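Do Babies Really Get All Their Teeth From Chewing on Things?

A question-and-evidence page for kids with a new baby at home

If there is a baby in your house, you have seen it. The fist goes in the mouth. Then the blanket, the spoon, your sleeve and the dog's ear. Somebody bigger looks at all that drool and says, "Must be teething!"

Maybe. But how do they know? Grown-ups say a lot of things about baby teeth, and some of them have never been checked very well. Let's check a few.

First, what is teething?

A baby's teeth don't get made in the mouth after birth. They start growing inside the gums before the baby is born. Teething is the time when those teeth push up through the gum, one or two at once. The bottom front teeth usually come first, often when the baby is somewhere near half a year old. Plenty of healthy babies are earlier or much later. A baby born in December might have a tooth by summer, or might have none at all on the next birthday cake day. It isn't a race, whatever your aunt says about your cousin.

Chewing doesn't make the teeth grow. They would come up anyway.

Claim: "Drool means a tooth is coming."

Sometimes it does. But babies start to drool a lot when they are two or three months old, and many of them don't get a tooth until long after that. They drool because their mouths make plenty of spit and they haven't gotten good at swallowing it yet. So if someone says "tooth!" every time the bib gets soaked, they will be wrong many times and right once. People tend to remember the once.

Claim: "Teething gives babies a high fever."

This one matters, so read it slowly. When doctors have looked closely, they found that teething may make a baby a tiny bit warmer. It does not cause a real fever. A hot baby may have an infection, and babies get a lot of those at just the age when teeth are coming in. If a grown-up says "Oh, it's only teeth" about a baby who feels very hot or seems sick, the baby still needs to be checked by a doctor or nurse. You are allowed to say so.

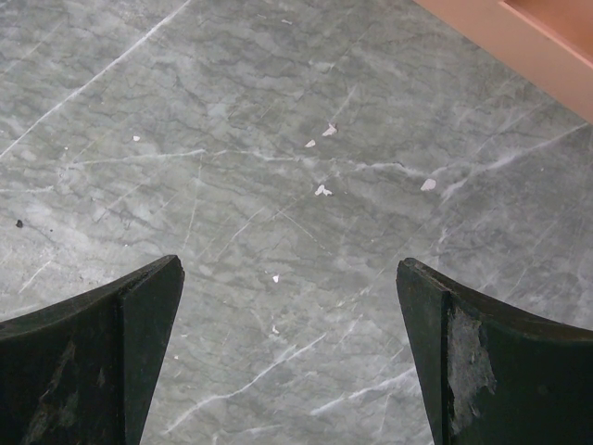
Two dark gripper fingers above gray marble.

Claim: "A special necklace takes the pain away."

Some people put strings of beads on babies. The sellers say that something in the beads soaks into the skin and stops the hurting. There is no good proof of that. There is very good proof that a string around a baby's neck can choke the baby, and that a loose bead can get stuck in the throat. So the helping part is a guess and the danger part is real. I would skip it.

Claim: "You need the right teething toy."

Go to any baby store and you'll find a wall of them. Do you need one shaped like a giraffe? I doubt it. Babies seem to like something firm to press their gums on, and a clean, cool washcloth does that job. A chilled rubber ring is fine too. Chilled means from the fridge. A ring that is frozen hard can hurt the gums.

How could you test a claim yourself?

Try a tooth diary. Get a notebook and a pencil, and ask a parent first. Each day for 18 days, write down:

Was the baby extra drooly?
Was the baby extra fussy?
Could a grown-up with clean hands feel or see a new tooth?

Answer the third one last, so it doesn't change what you wrote for the other two. Then look back. Did the fussy days come right before a tooth, or were they all over the place? Suppose you marked 9 fussy days and no tooth showed up. What else could have made the baby cross? A missed nap? A cold? Being hungry?

One baby and one notebook can't settle it for every baby in the world. Scientists need lots of babies, and they need parents who write things down on the day and don't wait until later, when memory gets slippery.

Words to know

Gums: the pink part of your mouth that holds your teeth.
Evidence: what you can check, as opposed to what somebody told you.
Infection: when germs get into the body and make you sick.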